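3.2 Collection of Simulated Demonstrations

Demonstrations were gathered in the Drekska tabletop environment, in which a white arm with a two-finger gripper works among fruit and cans. Each operator completed a practice block of five trials before recording began.

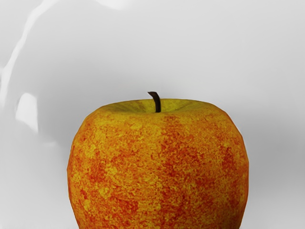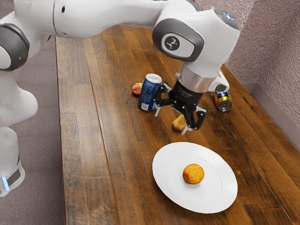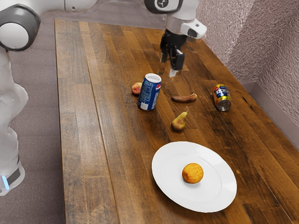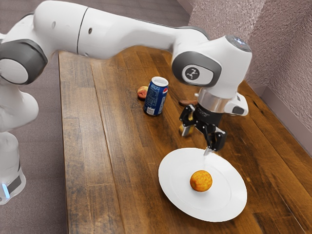 Figure 3. Rendered views from the tabletop task.

Of 500 recorded trials, 93 were set aside after review by S. Inga and M. Kubíček. The remainder were divided by starting layout, so that no layout used in training appears in the test set.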